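Mondside Walks
@mondsidewalks
Mon 30 September

OK, I finally did it. I walked every public stairway in Mondside, all 133 of them, and I have so many feelings about stairs now. Thread!

1/
Some background if you're new. Mondside is built on the side of a very steep hill, and when the streets were laid out they just gave up in places and put in steps. On the map a lot of them still show up as regular streets. Delivery drivers hate this. I love it.

2/
I started in April with the Koppel Street steps, purely because they're at the end of my block and I'd never gone past the first landing. Nine years living here! There's a whole row of houses up there with no road to the front door. People haul their couches up by hand.

3/
The rules I set: every stairway on the city's list, bottom to top, on foot, no skipping the ugly ones. Coming down doesn't count. (I regretted that last rule by the second weekend.)

4/
Longest one: Rinness Steps, easily. It goes up in five long flights with a street crossing between each, so you keep thinking you're done. You are not done. There's a bench after the third flight and I have never been so happy to see a bench.

5/
Best handrail: the lower half of Otine Lane. Old iron pipe, worn totally smooth, warm from the sun by mid-morning. Sounds like a silly thing to have a favorite of, but spend one summer on these and you'll have opinions too.

6/
Best smell: also Otine Lane, thanks to the fig tree leaning over the second landing. Go in late August. Don't park on Otine, there's nowhere to turn around at the top and you'll be backing down past everybody's trash cans.

7/
Prettiest in the rain: the brick ones behind the old laundry. There's a little gutter cut into both sides and the water runs down it like a tiny creek. Wear real shoes though, those bricks get slick and there's moss on the left side going up.

8/
Most confusing: the set between Koppel and Rinness that splits in two halfway up. One side goes to the street. The other goes to a locked garden gate. Both look exactly the same from below. I picked wrong twice, on different days.

9/
Things I saw along the way: a cat asleep in a mailbox, somebody practicing trombone with the window wide open, a tomato plant growing out of a crack in a step (it had tomatoes!!), and a hand-painted sign that just said SLOW DOWN, on a stairway.

10/
A lot of you asked how I kept track. Nothing fancy. Paper map in my pocket, cross it off in pencil, then type up my notes at home while my legs still hurt. I did most of the typing outside on the patio all summer.
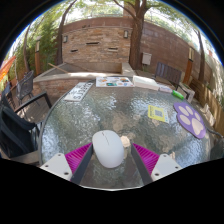

Mouse on the patio table, glass top and all.

11/
The notes turned into a spreadsheet with way too many columns. Surface, railing yes/no, shade, which end the bus stops at, whether there's water nearby. I'm cleaning it up now and I'll post the whole thing once I've fixed my spelling of half the street names.

12/
If you only have one morning, do these 4 in this order: Koppel, the brick ones, Rinness, then Otine. You finish at the top with the river on one side and the rail yards on the other, and the bakery up there opens at 10. Get the seeded roll.

13/
If stairs are hard on your knees, the cross streets between the Rinness flights are nearly flat and you still get most of the view. The bus up the back of the hill drops you right by the fourth flight.

14/
Also wow, hello, there are 1,337 of you here now? When I posted the first stairway it was mostly my cousins. Thank you for all the tips, especially whoever told me about the hidden set behind the school. It wasn't on the city list and I climbed it anyway.

15/
Next up, I'm thinking footbridges. Or maybe alleys. Tell me which one, and if you have a favorite stairway I was too hard on, argue with me in the replies!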